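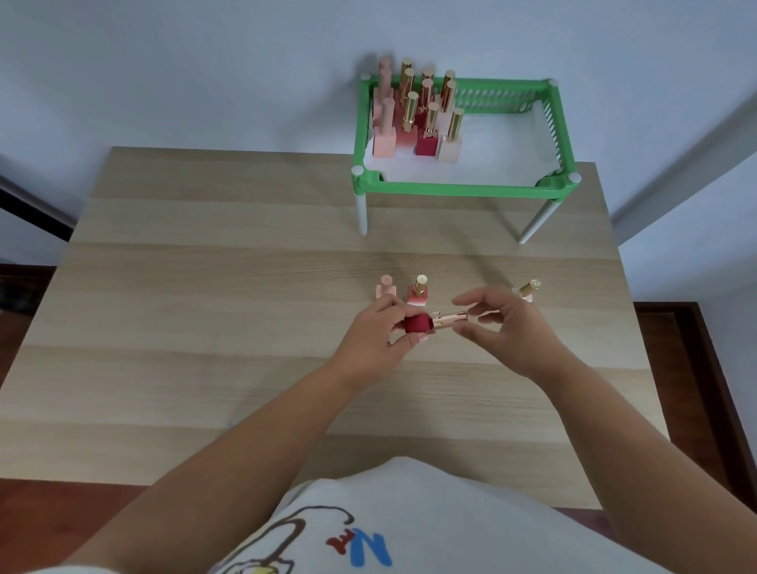
The Mekotura open day on November 30, 2022 drew visitors who wanted to see an arm move. I think the more useful hour was the one spent on human hands. Before any machine is asked to put lipsticks into a rack, a person does it at a table, and the recording of that work sets the limit on everything that follows.

Birger Løken, who ran the session, gave us 2 figures. The Skona controller had been trained on 300 demonstrations. In the June trials it completed 44 percent of placements with mixed tube shapes. Most of the audience took the second number as the result. I would look harder at the first.

A skilled sorter does not place one tube at a time and leave it. A cap is pinched in one hand while the other comes around to the tube. Once several pieces are standing, both palms close on the group and square it up.

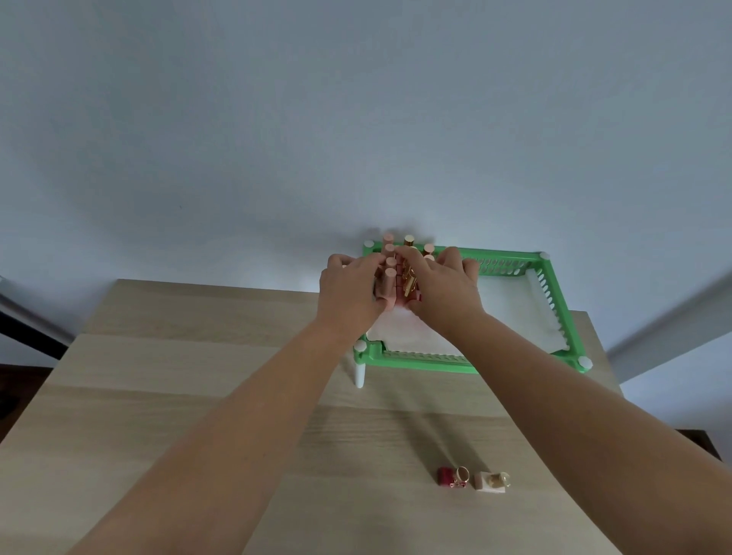

That squeeze is a correction step, and most task specifications have no line for it. The Lehtinen protocol, which Mekotura follows, scores a placement as complete when the part is released upright. Anything done to the group afterward falls outside the score. A controller graded this way has little reason to learn it, and a crowded rack will expose the gap.

Løken's answer was that regrouping can be added later as a separate skill. I doubt it. The contact forces are spread over many parts, and the right amount of pressure depends on how the earlier ones were set down. Ciltham tried the split approach on glass vials and dropped it after 29 runs.

My preference is to score the finished rack — spacing, tilt, parts still standing — and let the steps fall where they may. The open day had the material to make that case. The handout gave it one sentence.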